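Speaker notes: Panels people can read with their hands
Indville training day, 6 Jan 2018
Speaker: Anayeli Nava

Opening (keep this short)

Good morning, and thank you for coming. My name is Anayeli Nava, and I represent the panel design group at Sindik. I have been asked to speak about practice boards: the tabletop panels on which learners press, turn, slide and plug before they are given charge of working equipment. The session runs for 40 minutes. Please hold longer questions for the end. Short ones are welcome at any point.

[Pause. Check that the back row can hear.]

Part one. Controls that are pressed and controls that are moved

Begin with the difference between a button and a slider. A button asks for one decision. A slider asks for a decision and then a judgment of how far to go. Learners often treat the two alike in their first hour, and the board should help them feel the difference early.

Mention color here. On the board we are using, the push buttons are red-orange, teal green, blue and yellow, set in a two-by-two group. An instructor can say "the yellow one" and be understood at once. The slider needs a different vocabulary, and for that reason it has a numbered scale from 1 to 5 beside it. Instructions for the slider should always name a number. "A little higher" is not an instruction.

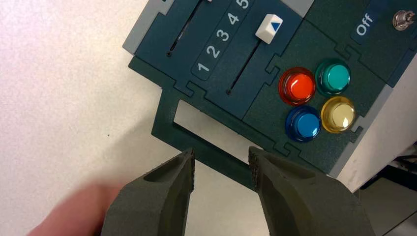
Leopoldo Medrano has objected that color names fail the learner who cannot tell red from green, and that a group of buttons should be called by position first and color second. He would have the instructor say "lower right, yellow" every time, even to a class with no known difficulty.

The objection is a fair one, and our written guidance was changed in March to follow it. Position comes first. Color confirms it. Instructors who learned the older wording should be given time to adjust.

[Ask the room: how many of you still call out color alone? Allow a show of hands. Do not comment on the result.]

Part two. Joined sections

The board is built from sections whose edges lock together like pieces of a puzzle. Explain the benefit in teaching terms. A class can study one kind of control in the morning and see it beside its neighbors in the afternoon. The Giraldo center has taught from joined boards for two full terms and reports that learners remember where a control sits by the section it belongs to.

Raise the matter of labels. "On" and "Off" should be short, light on dark, and large enough to read from a standing position. We do not recommend symbols alone for beginners.

[If time is short, skip to Part three.]

Part three. Sockets and the selector knob

Plugging in a lead is the first task in which the learner must match two things. The rule we teach is plain: look at the socket, look at the plug, say the color aloud, then push the plug in straight. On this board red goes to red, blue to blue and black to black. The white lead goes to the socket with the green ring, and the instructor should point this out before the exercise begins. A learner who has been told to match colors will stop at that socket, and the stop is useful. It opens a discussion of what to do when the marking and the lead do not agree.

The answer we want is that the learner asks.

Move on to the rotary selector. A pointer knob should have a clear pointed end and numerals spaced well apart. Have the learner say which way the point is facing before touching the knob, turn it, and then say the new position. Speaking the position aloud feels awkward to adults. Keep the practice anyway for the first week.

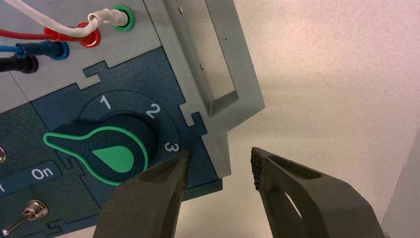 Should learners plug in the leads before or after they set the selector?

Set the selector first. The leads are then connected with the position already known and spoken, and the learner has only one thing left to check.

Part four. Keeping the board in service

The Floltard workshop asked us for a simple inspection schedule, and the same schedule is offered to everyone present. Inspect the sockets after every 1000 insertions. Between inspections, wipe the panel with a dry cloth, pull leads by the plug and never by the cable, and return the sliders to their lowest number at the close of class.

Record any control that feels stiff. The form is on page 109 of the instructor binder.

[Hand out the binders. Break for coffee, then small groups.]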